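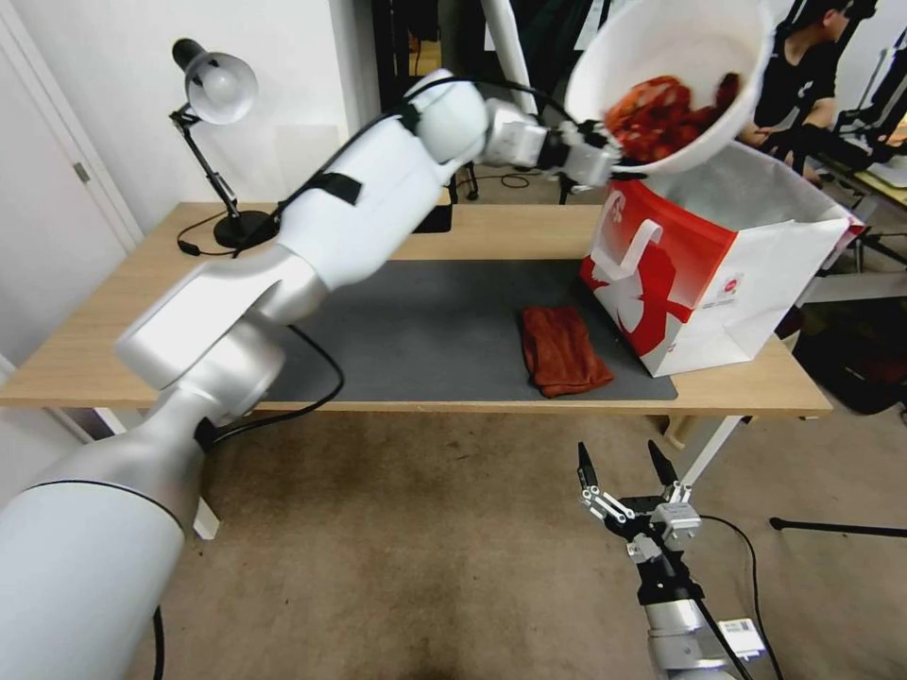 Zindilham is a spice mill at the edge of Polholm, between the old grain dock and the bus depot, and twice a year it opens its doors to anyone who writes a letter or an e-mail in good time. I had wanted to go for several years, and in January 2018 I finally got a place in a group. I cook a lot with dried chili and I have always bought it in supermarkets, in plastic, already ground, without thinking very much about what was ground and when. At home I have started to like paper better, for example a white bag with a big red print on the front and a folded handle, such as the one on the desk with the red food sliding into it out of a white bowl. Paper for dry spices is a question on which the people at the mill have strong opinions, and I will come back to it.

The visit began in the canteen, with coffee and a cardamom bun. We received white coats and hair nets, and we had to leave rings and watches in a locker. Our guide was Caroline Rweyemamu, the head of purchasing. She spoke quietly, so when the machines were running it was necessary to stand close to her, and those of us in the back row missed a part of the explanations. If you go, stay in front.

We started in the receiving hall. The goods arrive there in jute sacks or in cartons, according to the country and the supplier, and every delivery waits in the hall until the laboratory has taken its samples. I had expected a strong smell, but the hall smelled mostly of jute and cold air. The smell begins at the second door. Behind it they keep the pepper, the coriander and the caraway, and for a minute my eyes were watering. Mrs. Rweyemamu said that one stops to notice it after two weeks of work, and that her family can still tell from her coat on which days she has been inside.

The chilies have their own room at the end of the corridor. The dust would otherwise get into everything, and a customer who buys cinnamon does not want to find it there. Idrisa Muli, who sorts and grades the chilies, showed us how he looks at a delivery. He puts a handful on a tray under a lamp and spreads it with the side of the hand. He looks for pale spots, which can come from too much sun or from damp, and for dark ones. Then he bends a pod. A good dried pod of the type he prefers should bend a little before it breaks. If it goes to pieces at once, he considers it too old for selling whole, and it goes to the grinding, or it goes back.

Somebody asked if the color tells how hot a chili is. He answered no, and he was rather firm about it. Bright red says something about the variety and about how it was dried and stored, and for the heat you have to taste or measure. He let us taste a very small piece of two kinds. The first was sweet, a bit like raisins, and I could have eaten more of it. The second I will not describe in detail. There was bread on the table, and it was used. 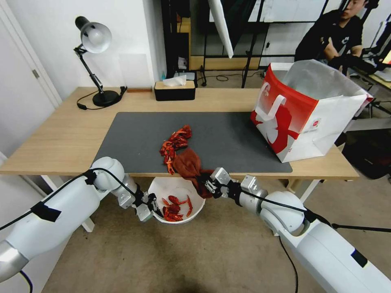
Stems were the next subject. I had always pulled them off before I put the pods in the jar, because I thought it was cleaner. Mr. Muli leaves them on as long as he can. With the stem the pod stays closed and the inside keeps its smell longer, and he told us that he takes the stems off only on the morning when a lot goes to the mill. The seeds he does not love as much as many cooks do. For him they are weight without much taste, and in the finer powder of the house most of them are sieved out.

The grinding itself we could watch only through a window. The powder for the shops goes through the mill slowly, in small lots, so that it does not become warm. Warm powder loses its color, Mrs. Rweyemamu explained, and the first smell, the fruity one, is gone before it is in the bag. An old stone from the beginning of the company is standing in the passage with a sign on it. It was in use for many years, but on the sign somebody has written only the weight and not the years, which I regretted a little. I like to know the years.

In the laboratory, one floor higher, we met Nabil Harb. He has a room with a good view of the river and very little space to turn around in, so we went in by groups of five. He measures moisture first of all. He showed us two jars with paprika from the same lot, one kept in a dark cupboard and one on his window sill since September. The second one was the color of brick dust. He passed both around with the lids open, and the one from the window smelled of almost nothing, maybe of hay. I thought of my own spice shelf, which hangs directly over the stove and beside the window, and I did not say anything.

Here came the discussion about paper. Mr. Harb is against it, at least for long storage. Paper lets the air through, and in a kitchen also the steam, and he recommends a glass jar with a tight lid in a drawer. Mrs. Rweyemamu defends the paper bag for whole spices that one buys in small quantity and uses soon. They have evidently had this discussion before, and they had it again in front of us for several minutes, very politely. In the end the mill sells both. I bought paper in the shop and poured everything into jars at home — a compromise.

The shop is downstairs next to the canteen. Whole chilies are sold from 100 grams, the ground ones in smaller tins. I took a bag of the sweet kind, some coriander seeds and a tin of smoked paprika of the brand Valdovinos, which they do not produce themselves but import. For the hot kind I needed some courage, and I took the smallest tin. The prices are a little higher than in the supermarket for the powder and clearly lower for the whole spices. They accept cards.

After the tour there was soup, included in the ticket. It was a bean soup with roasted pepper, and the cook, Elibariki Mabula, came out and told us how he does it. He warms the dried pods in a dry pan only until he can smell them, then he takes them off and leaves them in hot water until they are soft. If they go dark in the pan they turn bitter, and then he starts again with new ones. I have made the soup two times since then. The first time I had them too long in the pan, and he was right about the bitterness.

Some practical remarks for those who want to go. The tour costs 7 euros with the soup. It takes roughly two hours, and one is standing nearly all the time. Children are allowed in the canteen and the shop but not in the chili room. The Tristar bus from the main station stops in front of the gate, but the timetable at the stop was an old one, so look at the times before you leave the city. Contact lenses are not a good idea. Cauã Lins, who answers the e-mails for the visits, replied to me in two days and sent a small map, on which the entrance is marked on the wrong side of the building. The correct one is by the river, under the green lamp.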